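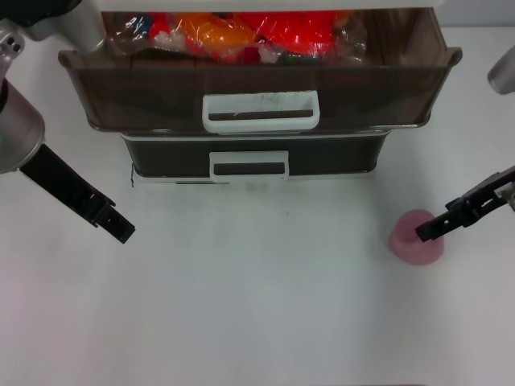 Mellalent Community Help
Pets and Animals > Dogs > Registration and microchips

Transfer of registration for a rehomed adult dog

Posted by Fonamier, 3 September 2021

I wish to seek guidance on the correct procedure for transferring the registration of a dog. Our household has recently accepted a seven-year-old desexed kelpie cross from a relative who has moved into residential care. The dog was microchipped as a pup and holds a current registration tag issued by a neighbouring shire, paid to the end of the registration year.

The relative no longer has the original microchip certificate. The telephone number recorded against the chip is a landline that was disconnected in January. I have the most recent vaccination card, the registration receipt and a signed letter stating that the dog has been given to us.

I would be grateful for advice on whether the tag remains valid in the Mellalent area until it expires, and on which of the two records — the microchip or the council registration — should be amended first. The dog has twice found a gap in our side fence, so I would prefer not to leave the matter for long.

3 replies. Viewed 2,185 times.

Skullach

The microchip record should be dealt with first. It is the record consulted when a stray dog is scanned, and a disconnected landline will be of no use to a ranger or a veterinary clinic.

In the absence of the certificate, any veterinary clinic can scan the dog and print the chip number. Clinics in town have done this for members of our obedience club at no charge, although it is courteous to telephone beforehand. Once the number is known, it can be entered into an online search tool to establish which registry holds the record. There is more than one registry, and a form lodged with the wrong one will simply be returned.

The registry will ordinarily require a change of ownership form signed by the outgoing owner. If your relative is able to sign, it is advisable to have that form completed at the same visit at which any other papers are signed. Where the outgoing owner cannot sign, a person holding power of attorney may do so, and a copy of the relevant document should be attached.

After the registry has confirmed the change in writing, attend the shire office with the confirmation, the registration receipt, proof of desexing and identification showing your address. Proof of desexing may be a certificate, a statutory declaration or, in some cases, the ear tattoo. A vaccination card on its own was not accepted when I last transferred a dog, even though the word "desexed" had been written on it by the clinic.

Please retain copies of everything. My own application was mislaid between two counters and had to be lodged a second time.
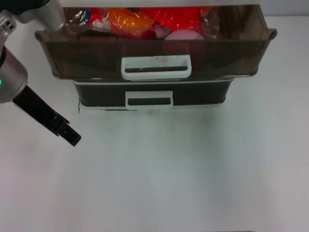 Should the dog continue to wear the old tag while the transfer is being processed?

The old tag should stay on the collar until the new one is issued, together with a separate disc bearing your current mobile number.

Wibisono

Just ring the shire. We did ours over the counter in one visit, but that was some years ago and the dog came from within the same shire, so it may differ.

The fence is the more urgent matter in my view. Kelpies will go under as readily as over.

Fonamier

Thank you to both respondents. The clinic has scanned the dog and the registry has been identified. My relative has signed the change of ownership form, which was posted this morning.

The registration receipt does record the dog as desexed, and the shire office has advised by telephone that it will accept this, provided the receipt is the original. The tag from the neighbouring shire will be honoured until its expiry date, and a replacement will be issued without a further fee.

The gap in the fence has been closed with a sleeper laid along the base. I shall report back if the registry raises any difficulty with the old address.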